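Vellen Play Kitchen Knife Set, reviewed after one winter

I bought this set in March of last year for my daughter, who was three and had started pulling real utensils out of the drawer. Fustia had it on the shelf for 36 dollars, next to a Lernon set at 55. The Lernon box was bigger, but most of that was plastic fruit, and we already had plenty of plastic fruit.

You get a cleaver, a bread knife, a small paring knife, a cutting board and a drawstring bag. The bag seam split in the first week. Everything else is still in use.

The cleaver is the piece she reaches for. It has a dark handle and a flat white blade, a plain rectangle with no printing on it. The edge is blunt enough that I let her use it without sitting next to her, and it will go through a banana or a lump of play dough. It won't do much to a carrot. The bread knife has shallow teeth that leave a nice pattern in dough but clog quickly, and I end up cleaning them with an old toothbrush. The paring knife is too short. Even her fingers run out of handle.

White was a risky color for the blades. Beet juice left a pink shadow on the bread knife that took several washes to fade, and I'd expect turmeric to stay for good. The cleaver has come through better, probably because a flat surface wipes clean so easily.

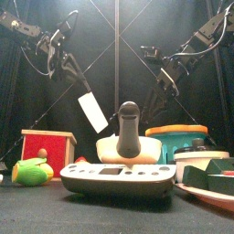 Washing instructions say hand wash only. I ran the cleaver through the dishwasher on the top rack twice by mistake and it didn't warp, but I wouldn't make a habit of it. The cutting board did go in once and now rocks a little on the counter.

My sister-in-law, Philomena Quaye, has the Aidoo version for her boys. Those handles are thicker and easier for a small hand to hold, and if your child is under three I'd look at that one first. The blades are thinner, though, and one of hers has a chip in the corner.

For 36 dollars I'm satisfied. I would pay a bit less for the cleaver and bread knife on their own if Vellen sold them that way — they don't, at least not at our Fustia. Four stars, with one off for the bag and the paring knife.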